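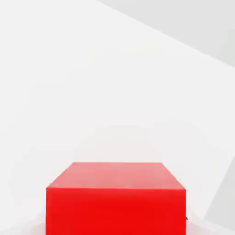

## Session 4: Getting a harness to fit

Morning all! These are my notes for the fitting session at Durley on Sat 23 August, tidied up a bit from what I scribbled on the train. Bring your own dog's harness if you've got one, and a soft tape measure (the shop ones always go missing).

### Measuring

Chest girth first, always. Go right round the widest part of the ribs, a little behind the front legs, with the dog standing square. A sitting dog gives you a number that's no use to anyone. I take it three times and use the middle one -- if the readings are miles apart, the dog was wriggling and you start again.

Then the neck, low down where it meets the shoulders. That's lower than where a collar sits, and it's the one most people on this course get wrong the first time. I still catch myself doing it!

Write everything in centimetres. The Fadik chart jumps a size at 79 cm of chest, so a dog measuring bang on that can go either way. I'd try the bigger one and take the straps in.

### Checking the fit

- Two fingers flat under every strap, all the way round.
- The front piece should rest on the breastbone. If it rides up when the dog puts its head down, loosen the neck and tighten the girth.
- Look at the elbows from the side while someone else walks the dog. You want a clear gap behind them.
- Lift the back handle gently. The whole harness should come up together.

Once it feels right, walk for 30 minutes and check again. Webbing settles, and long-coated dogs flatten out under it (spaniels are terrible for this).

### Padding and weight

We'll pass round two harnesses. The Redach one weighs 300 g and has a thin mesh lining, lovely for summer running. The Maglaya is 700 g with thick padding and a handle I could carry shopping with. I like both, but I wouldn't put the heavy one on a terrier, and I wouldn't take the light one scrambling over rocks where I might need to lift the dog.

Thick padding holds water too. Dry it flat, away from the radiator, and brush out the hair before you wash it or you'll be picking felt off the buckles for weeks.

### Rubbing

Look in the armpits first, then behind the elbows. Pink skin or broken hair means stop using it until the skin's healed, and see your vet if it's sore or weepy.

### Before October

Fit a harness on two dogs of different shapes and note down which strap you changed first on each. We'll start the October session with those.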